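Draft 3, handed in Nov 17, 2018. Page numbers still to fix. Appendix B is in the shared folder, not here.

# Where does it all go? Desk storage and lost time in student rooms

## 1. What we wanted to know

Everyone in our group loses things. Pens, chargers, the one sheet with the formula on it. We wanted to know if students who have a fixed place for small items spend less time hunting for them, and if so what kind of place. Drawer, box, tin, shelf, pile on the floor.

The module handbook asked for a question you can answer in one term with no budget. This seemed like one. First idea was kitchen cupboards in Hailu House but too many people share them and you can't tell who moved what.

## 2. How we did it

Two parts.

Part one was a questionnaire. Went out in September to everyone in Hailu House and Durnier Court, paper copies under doors plus a link. We got 249 back. Eleven questions, mostly tick boxes, one open box at the end which people used to complain about the laundry.

Part two was a diary. 30 students wrote down every time they looked for something at their desk for longer than a minute, over two weeks. What it was, how long, where it turned up. We gave them a printed sheet. Some used their phones instead and we let them.

For the questionnaire we sorted storage into three sorts:

- **closed** – drawers, lidded tins, anything you can't see into
- **open** – trays, mugs, shelves
- **see-through** – clear boxes and organisers, with or without compartments

We argued over the third one for most of a meeting. A clear box with a lid is closed if you think about effort and open if you think about seeing. In the end it got its own group, and the results look better for it.

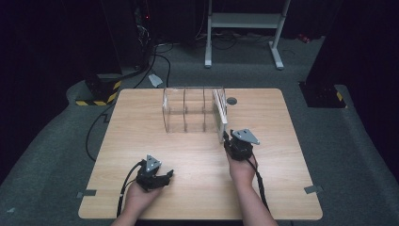 *Fig. 1. See-through type: clear acrylic container with dividers, lying on its side.*

Mugs were another problem. A mug of pens is storage. A mug of pens and old tea bags, less sure. Counted as open.

## 3. Questionnaire results

Of the 249, 87 said they had a fixed place for small items and used it most days. 100 said they had a place but didn't really use it. The rest had no place or left it blank.

That middle group is the intresting one. They bought the thing, or were given it by a parent, and it sits there. When we asked why, the most common answers in the open box were along these lines:

- too far from where I sit
- it filled up with other stuff
- can't see what's in it so I forget
- it came with the room

Far is relative. One person meant the other end of the desk. Fair enough when you're half asleep and the pen is already in your hand and the bed is right there.

Year of study made less difference than we thought it would. We expected third years to be better organised. They weren't, they just owned more. Subject made no difference we could find, although the groups get small once you split them like that and we wouldn't lean on it.

## 4. Diary results

Diaries were messier. People forget to write down that they forgot something. A few sheets came back with one neat week and one empty one. We kept those in but only used the full week.

Things lost most often: chargers, then keys, then loose paper. Books hardly ever. Too big to vanish, and they tend to stay wherever they were last put down.

Packets were odd. Snacks, plasters, seeds, refills, that sort of thing. Flat, light, slide under other things. Several diarists had the same packet down twice in one week.

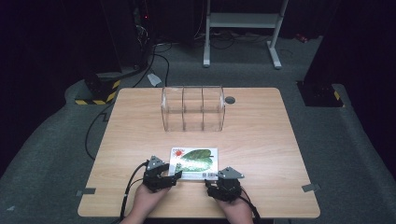
And a lot of them don't fit in an organiser anyway, the compartments being made for pens and clips, so they end up in front of it or beside it. One diarist called this the overflow zone and we've borrowed the name. Nearly every desk plan we collected had one, usually on the side of the writing hand. It gets cleared when there's no room left to write, and the stuff goes in a bag or on the bed, and then it's properly lost.

See-through storage did come out best for search time. But (big but) the people who own clear boxes may simply be tidier people. We can't seperate the two with what we've got. You'd need to hand boxes out at random and wait a term.

## 5. Feedback from the talk

We gave a ten minute version in the Brundusetti Room. Slides ran over, skipped the bit on mugs. Most of the questions were about books and why we'd left them out of the storage types.

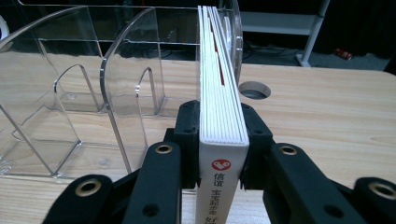

Yao-tsung Leung said we were treating the desk as one place when it's really two, a place for working and a place for keeping, and that books move between them all day while pens don't. So a fixed spot for a book might even slow you down. Also wanted to know if we'd asked about left-handers. We had, question nine, and then never used it.

We think the first point is right and would change the diary sheet for it. Two columns, working and keeping, with an arrow for which way the thing moved.

## 6. What we'd do differently

- Start the diaries earlier. Second week ran into essay deadlines, and everybody's desk gets worse then.
- Ask for desk size. We only asked if it felt big enough, and that turned out to mean all sorts.
- Pick the storage types before writing the questions, not after.
- Use question nine.
- Someone to check the typing. We entered the paper copies in one evening and found two rows pasted twice, now fixed.

Desk plans are in Appendix A, blank diary sheet in Appendix B. The Zindonov reading on household objects is in the list but only two of us finished it, so it's cited once, in the background notes.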